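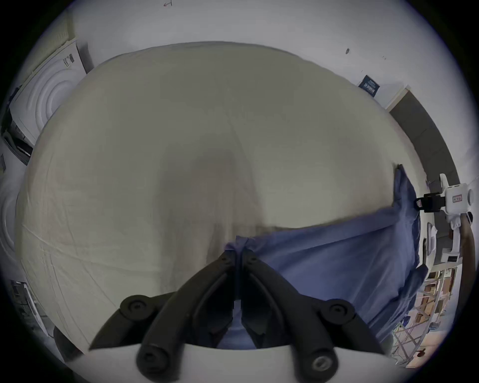
# The Ovdale Reed Organ

The instrument was a Barbier, a two-manual reed organ with eight ranks, and it had stood in the meeting hall at Ovdale long enough to leave four dents in the floor. The tuner read the tag on the back panel, wrote the serial number in the book, and removed the lower case board. It was Wednesday, a little after seven in the morning. The hall was heated only on weekends.

The complaint on the work order was short: "Plays by itself, low end." This is a common fault and has a common name, which is a cipher. A valve fails to seat, wind reaches the reed, and the reed sounds without a key being pressed. The causes are grit on the pallet, a swollen guide pin, or a weak spring. The tuner had brought springs.

With the blower running, the organ was silent. The tuner pressed each key in turn, bottom to top, and wrote down the results. Two reeds were slow to speak. One was flat. None sounded on its own. The wind gauge gave a steady reading and the reservoir took as long to empty as it should.

The tuner shut off the blower and began to clean the slow reeds. A reed is drawn from its cell with a hook, brushed from the rivet toward the tip, and put back. It should never be brushed the other way. The work takes a few minutes per reed when the cells are dry, and these were dry.

At twenty past nine the low F sounded.

The blower was off. The reservoir was down, its top board resting flat on the stops. The tuner put a hand on the board to confirm it, then took the hand away. The note held for the length of a slow breath, stopped, and came again. It was a little sharp of where the tuner had logged it an hour before.

A reed will speak on any difference in pressure. It does not matter where the difference comes from. The tuner opened the street door, closed it, and listened. Then the vestry door. Then the hatch to the crawl space, which was held down by a brass ring and had been painted over at least twice. When the paint gave way, the F dropped by a quarter tone and the C above it joined in.

The crawl space was lower than the plans allowed for. A length of wind trunk ran from the underside of the organ through a hole in the joists and continued west, toward the old Cloketik factory across the road. The trunk was pine, papered at the joints, and the joints were good. The factory had built player actions until it closed, and had made 2,000 of them in its best year. Its test room had been piped for wind. The tuner had known that much. The book did not say that the hall had once been on the same line.

The flashlight reached 30 feet. The trunk went on past that.

The tuner came back up and set a strip of tissue over the open cell of the low F. It lifted, lay flat, and lifted. The interval was regular. Against a watch it came out at roughly 12 to the minute, with no drift over 400 cycles, which took until after ten.

There was a Vosex shutoff in the van, a plain slide valve in a cast body, made for trunk of that size. Fitting it would take an hour and would end the complaint. The tuner carried it in, laid it by the hatch, and measured the trunk. The dimensions agreed.

Then the tuner sat down on the bench, drew the diapason, and held the D above middle C with the blower still off. It spoke at once. The F and the C stopped.

The tuner let go of the key and waited. After one interval the D came back from the far end of the trunk, faint, in tune, and held for the same length of time.

Under "work performed" the tuner wrote: "Two reeds cleaned, one tuned. Fault not in instrument." The valve went back in the van. The hatch was left open about an inch - enough for the pitch to settle.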